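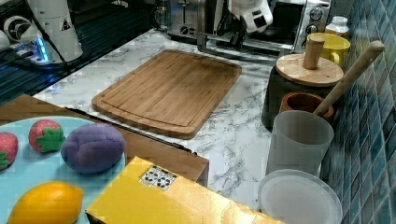 Cutting board out, marble counter, good intentions.

Jul 27, 2019

Print | E-mail

Three months of co-parenting a toddler who came to us by way of a courtroom in April. People at the grocery store want to know if it has changed us. I now own 94 wipes and have opinions on all of them.

The adoption class in Stukport covered attachment, grief, sleep and paperwork. It did not cover what to do when your new son decides that pants are a personal insult.

He calls my wife Mama. He calls me Flivance, after the moving company painted on the truck he loves. I have answered to it in public twice this week.

My mother asked if he "seems like ours yet." He hid a banana in my boot and then cried when I found it. Yes, Mom. I'd say he seems like ours.

The drive to Grirkier to see his foster family takes 60 minutes. We do it every other weekend. He sings going and is quiet coming home, and so are we.

I used to think I'd be jealous of them. They taught him to blow on his soup and say excuse me to the dog. Mostly I want their recipe for rice. 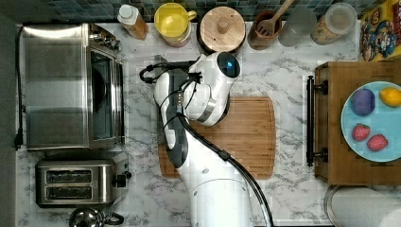
What do you say when strangers ask where he came from?
We say "upstairs, he just woke up" and keep walking. The longer version belongs to him, and he can tell it when he's old enough to want to.

The agency's final packet ran to 200 pages. One of them asked us to describe our household routine. We wrote a lovely paragraph. I'd like to meet those people — they eat dinner at six.

Bedtime is now the Thomas book, the other Thomas book, water, a song, different water, and the first Thomas book again. I could recite it under anesthesia.

My phone has 808 pictures of him and in most of them he is a blur leaving on the left.

A friend who waited years like we did asked if the waiting goes away once they're home. Some of it. I still jump when the phone rings before nine — then it's the dentist.

He slept until 6:40 this morning. I was up at five anyway, standing in the hall, listening for him.

Print | E-mail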